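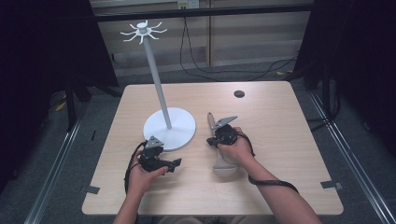
Deisy Paucar asked me after the last class why we bother with kitchens at all in a course on small-space design, and I promised I'd start there today. Well, kitchens are where storage goes wrong first!

Take the Clatthorpe apartments (reading 2, page 26). Every unit got deep cupboards, and people still kept everything on the counter.

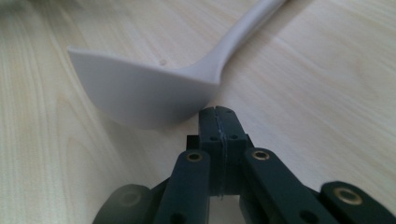
So when you do your floor plan, sketch what gets used daily before you draw a single shelf. Keep that stuff between hip and eye level, please.
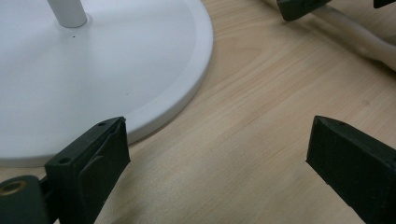 Plans are due in March, 200 words of notes with each one, and bring a tape measure next time.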